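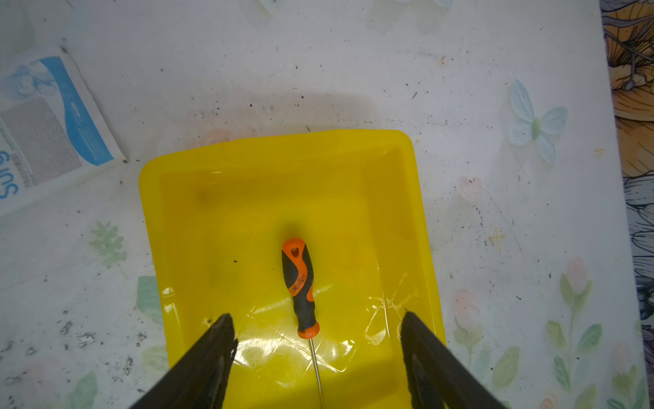 Last changed: 8th December, by the board editor

Boards > Household Stores > Small Tools > Trays, Tins and Table Covers

One tool to a tray: proposal for the shared bench at Hameo
Posted by benchwarden_h

Members are asked to consider the following proposal before the stores list is revised.

At present the small screwdrivers at the Hameo workroom are kept together in a deep tin. A member who needs one must empty the tin to find it, and the remainder are commonly left on the table afterward. I propose that each screwdriver in regular use be given its own shallow tray, in a bright color, and that the tool be returned to that tray whenever it is put down. The yellow plastic tray with the orange and black screwdriver is the pattern I have in mind. The raised sides stop a round handle from rolling, and the color is easy to find on a crowded table.

The stores list now runs to 52 entries. I am not suggesting a tray for every one of them. Pliers, tape and the larger drivers would stay where they are.

Comments are invited on the tray, the method of labeling and the table cover.

Reply from cao_stores
The Cao workroom adopted a similar arrangement in July and I can report favorably on it. Our trays are blue, but otherwise the practice is the same. Screws removed from an item go into the tray beside the tool and remain there until the item is closed up again. Losses of small screws have been much reduced.

I would recommend against adhesive labels. They lift at the corners once the tray has been washed a few times. A paint marker on the underside has served us better.

Reply from plainshelf
I must register an objection. The screwdriver shown has a hanging hole in the end of its handle. It was made to be hung up. A row of hooks on the wall would take no table space at all, and an empty hook shows at once that a tool is missing. Trays occupy the very surface on which members are expected to work.

I also observe that the floor of the tray is smudged and that the side has a scratched patch. Plastic marks easily. If the stores budget is to be spent on trays, members should expect them to look worn quite early.

Reply from benchwarden_h
The objection is noted. Hooks were discussed when the Hameo room was fitted out, and the wall beside the bench was not considered suitable for drilling. A freestanding hook rail remains possible, and I would welcome a costed suggestion.

With regard to scratches, I do not regard them as a fault in a tray used for tools. A clean tray is desirable — an unmarked one is not required.

Reply from uko_linens
My concern is the table. The surface printed with flowers and butterflies is a pleasant one, and the pale blue butterfly is still quite clear, but there is a good deal of grime on it, particularly toward the left. Dark specks of this kind are easily pressed into a surface when a tray is pushed across it.

At Uko we follow a simple routine, which other rooms may wish to adopt:

Lift the tray before moving it.
Brush loose specks into a dustpan with a soft brush.
Wipe the table with warm water and a little dish soap.
Wipe again with clean water and dry with a cotton cloth.
Wash the tray separately, and dry it before the tool goes back.

Scouring powder should not be used on a printed surface. We lost most of a border of roses in that way.

Reply from plainshelf
I support the cleaning routine without reservation. I continue to oppose the trays. If the proposal goes forward, I ask that it be limited to 2 trays at Hameo for a trial period, and that hooks be tried at the same bench.

Reply from cao_stores
A trial would be acceptable to this workroom. I would add that a tray can be carried to the window, or to another table, with its tool and screws together. A hook cannot offer that.

Reply from benchwarden_h
The trial is agreed on those terms. Brovell has offered the loan of a hook rail. Both methods will be entered on the stores list, and the table will be cleaned before either is set out.

Comments (3)

quietdrawer: Could the position on magnetic trays be clarified? Ours holds screws very well, but the driver tip has become magnetized, and some members dislike this.

uko_linens: I should have stated that the cotton cloth must be free of grit. Please shake it outdoors first.

mapleannex: We favor hooks in this room. The trays were taken for seedlings within a month and have not been returned.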